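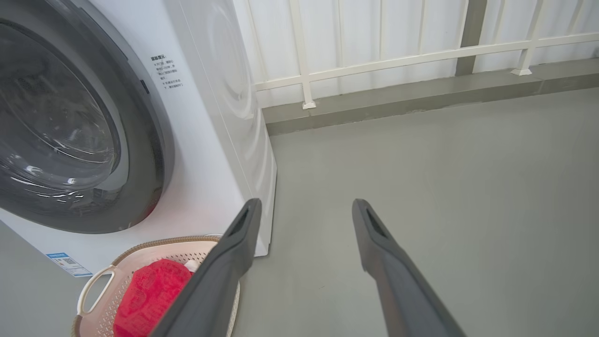 Every town should have a laundromat that stays open until midnight, and I will happily argue this with anyone! The machine can be as plain as you like – a white front-loader with a round glass door is plenty. What matters is the bench, and who ends up on it.

Ours in Wasetthorpe has 17 seats, and I've learned more local news there than anywhere else.

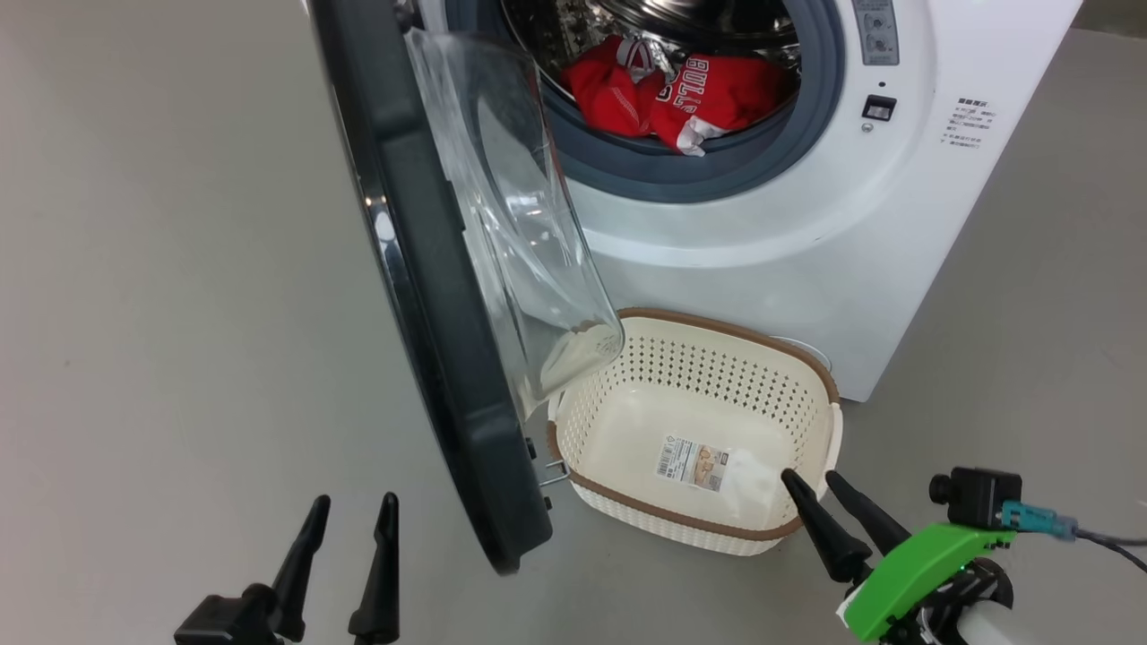
Vol. 9, p. 89

Libraries get this kind of love already, and they deserve it. Give the wash house some too – longer hours, a bus stop by the door. 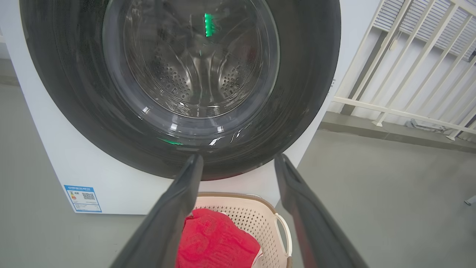
Hortensia Tapia thinks the late hours matter less than the price, and that a cheap wash at noon would fill more seats. I'd take both.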